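Hurnville Site – Remote Demonstration Working Group
Minutes, Jun 18, 2020

Present: controls, operator training, data, safety. Apologies: purchasing.

1. Previous minutes
Accepted with one correction. The March session total should read 300 recorded runs.

2. Status of recordings
The Himard set now holds 1,652 demonstrations of the shelf task, all by remote control. Data has rejected 38 for dropped packets on the wrist channel. These stay on the server but are marked so that training skips them.

3. Shelf task, head camera view
The group discussed the approach to the large shells on the top shelf. Operators differ on which side to come in from. Controls asked for one approach per batch, with the hand brought over the front edge and the fingers kept high until clear of the lip. 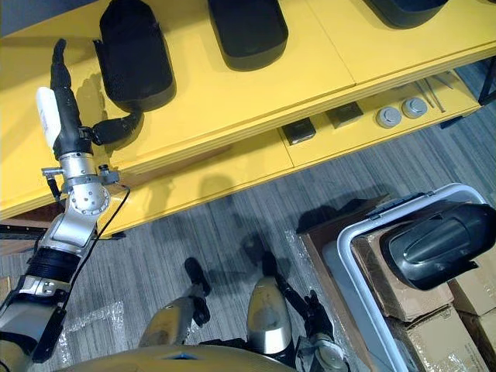

Fig. 1. Head camera, left hand at the top shelf beside the shell with the curved extension.

Safety asked that bubble wrap be picked up from the carpet before each run – it is close to the feet. Agreed.

The round caps and rods on the lower shelf are not part of the current batch. Data wants them left in position so the background stays the same between runs.

4. Hand guiding
Khalaf proposes moving the arm by hand for the last part of the reach. Controls has no objection, but joint torques must be logged separately. Trial limited to 300 runs.

5. Actions
Operator training: write up the single approach.
Controls: check delay on the link to Flevusia.
Data: add a field for teaching method.

Next meeting to be set once the link check is done.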